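The Daily Login Is Not a Gift
2 Aug 2021

I have played Rornell for 301 days in a row. I know the number because the game tells me each morning, in gold letters, before it lets me do anything else. It doesn't tell me how many of those days I enjoyed. My own guess is a third.

Rornell is a decent game. The combat has weight to it, the cave levels are smart, and whoever wrote the dialogue for the old ferryman deserved a bigger budget. I finished the story in May of last year and would have been happy to put it away and remember it fondly. Then Corden, the studio behind it, added the calendar.

You know how these work. Log in, get a coin. Log in again, get two coins. On day seven you get a hat. Miss a day and you go back to the start, unless you pay to "mend" your streak, and the mending costs 40 gems, and gems are sold in packs that never divide evenly by 40. Players have been trained to call this generous. The forums are full of people thanking Corden for free stuff, and I would like to know what they think they paid with.

Analyn Javier made the case for calendars on her podcast a few months back, and it's the best version I've heard. Her point was that small rewards bring people back to a world they like, the same way a coffee shop punch card does, and that adults can decide for themselves. Fine. But my punch card doesn't go blank if I skip a day, and the coffee is still the point of going. On most days in Rornell I collect my coin, look at my hat, and quit. I'm in and out in under a minute. Whatever that is, I have trouble calling it play.
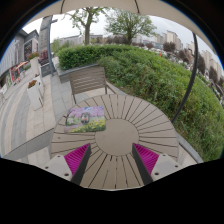
The usual reply is that the rewards don't matter, so ignore them. I tried that in Ignacio, which is a much gentler game about running a fishing village, and which picked up its own calendar with the spring update. The trouble is that once the calendar exists, the rest of the game gets bent around it. Bait used to be something you made. Now it mostly comes from logging in, and making it takes 8 steps where it used to take three. The update notes called this "rebalancing for variety." I have read them twice and still can't find the variety.

I'm also tired of hearing that this is the price of keeping the servers on. Maybe it is, for some games. Rerkgate came out with no calendar, no streaks and no gems, sold at one price, and it's still getting patches. Its lead designer, Thư Phùng, wrote in a blog post that the team wanted people to "leave when they're done." You can roll your eyes at that line, and I did a little, since it's also good advertising. Then I left when I was done, and came back two weeks later because I wanted to see the northern gate. There was no gold number waiting for me.

One game doesn't prove a business model. Rerkgate is small, its team is small, and I have no idea what its books look like. If it goes under next year I'll hear about it from every person who has ever defended a battle pass. But I'd ask those same people to show me the player who was having a bad time in a good game until the calendar turned up and fixed it.

The last reward on the current Rornell calendar is a horse. It's the same horse you can buy in the second town, in blue, and it takes 639 stamps. I've done the math on when I'd get it and I don't want to type the date out.

I logged in this morning before I started writing this. Two coins and a lantern. I already had the lantern.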